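What Two Arms Can Work Out Between Themselves

Some of you will remember the handover project from last winter's newsletter, the one where our two simulated arms kept dropping things at the exact moment one was supposed to let go and the other was supposed to hold on. Well, we have news! Nermin Karabulut and Kaan Ekinci have spent the months since then taking the whole thing apart, and what they've put back together is simpler than what we started with and works a great deal better.

Quick refresher for anyone new. In a handover, one arm picks up a small object, carries it to a meeting point, and passes it to a second arm that has to put it down somewhere the first arm can't reach. People do this with salt shakers all day long without thinking. For robots it's a headache, because for a short moment both grippers are on the same object, and if they disagree about where it is, even slightly, they end up pulling against each other.

Our old approach trained one big controller for both arms. It saw everything and commanded everything, and it was very good at the handful of table layouts it had practiced on. Move a box into the way, though, and it fell to pieces. Tarık Coşkun used to keep a folder of the worst failures (we still look through it when we need cheering up).

Nermin's idea was to split the controller in 2 and let each half run its own arm, with only a very thin channel between them. Each arm gets to tell the other a few numbers: where it thinks the meeting point should be, and how sure it is. That's the whole conversation. If both are confident and they agree, they go ahead. If one is unsure, the other slows down and waits a bit. We called the method Inlow, for reasons that made sense late one evening in February and that Kaan is no longer willing to discuss.

The part I love is what happened with the meeting point. In the old system we picked it by hand, low over the table, where a dropped object wouldn't fall far. Inlow was free to choose, and on cluttered tables it started choosing spots way up high, above all the obstacles, where both arms had room to come in at a comfortable angle. We hadn't asked for that. The only things we rewarded were a finished handover and not bumping into anything on the way.

Now for the numbers. We tested on 900 cluttered layouts that neither controller had seen in training, all of them built in our simulator, Solleck. Inlow finished the handover in over 800 of them. Remzi Kaplan, who is the skeptic in the group and a good one to have, went through the failures one at a time and sorted them. Most come from the approach: an arm takes a path that gets its elbow stuck behind something tall, and by the time it has backed out the attempt has timed out. Very few come from the moment of contact, the thing that used to sink us constantly.

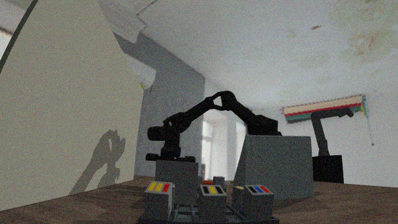
Another nice surprise was training time. Because each half only has to learn its own arm, we can swap one side out and keep the other. Kaan tried pairing halves that came from separate training runs, so they had never "met" before, and they still managed to agree on a place to pass the object more often than any of us would have bet. They're a little more hesitant with a stranger, and you can see it in the confidence values, which hover lower for longer before the two commit.

There's plenty left to do. Simulated contact is forgiving in ways that real rubber and metal aren't, and we have a list of things we expect to go wrong on hardware, starting with delays in the channel between the arms. Remzi wants to add noise to the messages first and see how bad they can get before the agreement breaks down. Tarık is working on the stuck elbow problem, with a penalty for paths that leave an arm no easy way back out.

Müzeyyen Çınar is putting together the write-up, and she'd be glad to hear from anyone who has layouts they think will break the method. Tall, awkward clutter is especially welcome. Send her a sketch or a scene file and she'll run it and let you know how it went.

Kılıçarslan Lab Newsletter | Contact the editors | © Kılıçarslan Lab, all rights reserved | Back to top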